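4. The open day at Bendgate

4.1 Setting and visitors

The open day was held at the Bendgate building on Nov 3, 2019, a Sunday, so that people who worked during the week could come. It was the second of the two public events in the study. The first, at Praltberg in April, used recorded material only and is reported in Section 3. At Bendgate visitors watched the simulated robot being driven live and could ask the operator to try things.

The simulator was shown on a large screen at the front of the room, with the operator's desk to one side and turned so that visitors could see the operator's hands. Umesh Chaturvedi operated the robot all day. Nisha Mathur gave the spoken introduction, and Farzad Farahani sat at the back and took notes on what visitors asked and when. Visitors were let in by group. Each group had a short introduction, a demonstration and then open questions for as long as they wished to stay. We had planned five groups and ran five, although the last was much smaller than the others and was mostly made up of people waiting for a lift home.

4.2 What was shown

The demonstration had three parts. In the first, the operator moved each arm in turn through a simple reach. In the second, he moved the body and both arms together. In the third, visitors chose what happened next. The view on the screen was the one the operator uses in ordinary work, taken from the robot and looking out past its own body into a simulated domestic room. We had considered giving visitors a fixed outside view, which is easier to follow, but Thakur (the second author's earlier pilot) had found that people who saw only the outside view tended to think of the robot as a cartoon and asked few questions about control.

Figure 3 gives a view of this kind. The two grippers are at very different apparent sizes, and the room is steeply tilted against the edges of the picture. Several visitors raised both points without being prompted, and they are taken up again in Section 4.4. 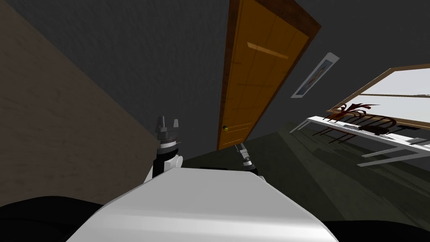

Figure 3. Simulated view past the robot's white torso, with a gripper on each side and an orange door in the far wall.

Why use a simulator at an open day when a real robot could be brought in? A simulator can be reset at once after a mistake, it needs no safety barrier between the machine and the public, and every group can be given the same starting conditions.

The cost is that visitors have no direct sense of weight, noise or speed. Mathur said so in each introduction, in the same words each time, and told visitors that the timing on the screen should not be taken as the timing of a physical machine. Even so, two of the groups asked how heavy the arms were within the first few minutes.

4.3 Collecting comments

Visitors were asked to fill in a card on the way out. The card carried the Bindale scale, which has five statements about whether the viewer understood what the robot was being asked to do, and a blank space for anything else. Cards were unsigned. Children could fill one in with an adult. We did not record sound or video in the room, and the notes taken by Farahani were typed up the same evening and read through by Kavinda Khondokar, who had not been present.

The blank space proved more useful than the scale. Most people agreed with most of the statements, and the answers do not separate the groups in any way we would want to rely on. The written comments were more varied – some were long, and a few were drawings of the arms.

4.4 Comments on the view

The most common subject was the angle of the room. Visitors wanted to know whether the robot was leaning, whether it was about to fall, or whether the screen had been set up wrongly. Chaturvedi answered by bringing the body slowly upright and then tilting it again while keeping the grippers in sight. Farahani's notes show that questions about the angle stopped after this in every group. In later groups he did it at the start of the second part without waiting to be asked.

The second subject was distance. A gripper that was further off looked small, and some visitors took it for a different and lighter tool. Geeta Thakur, who joined the team for the afternoon, suggested moving the two arms side by side before any reaching was done. We tried this with the last group only, so we cannot say whether it helped, but it has been added to the introduction for future visits.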